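Home | Floor Care | Drop Cloths | Sealers | Contact

Drumar Heavy Floor Cloth, 12 ft, dark gray

Drumar says this cloth will "protect any floor from anything." We doubt it. It's a thick woven cover for concrete, sold folded, and it does two jobs fairly well: it catches grit and it keeps small parts from rolling off.

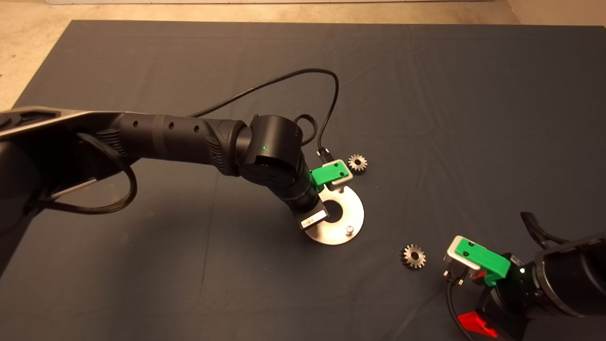
The maker also claims 2,000 uses. Declan Lenihan in our shop got through roughly 144 before the hem went, and he isn't rough with things. Oil is the other sore point. The box says "oil-proof," with no test named. Put a tray under anything greasy.

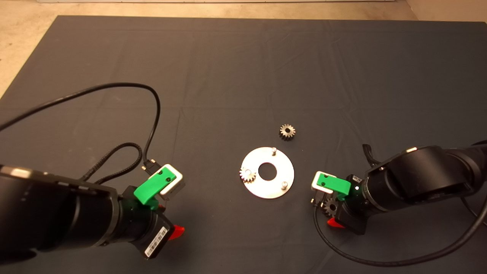

Color is a matter of taste, and we'd skip the black. Bare silver metal, like the small gears and the round plate with its pegs, is easy to find against dark gray. Fold lines take their time to drop out, whatever the leaflet promises.

Related items
Plokico Rubber Mat
Drunow Concrete Sealer
Tymoshchuk Canvas Tarp, 2-pack

We use cookies to remember your cart. Accept | Settings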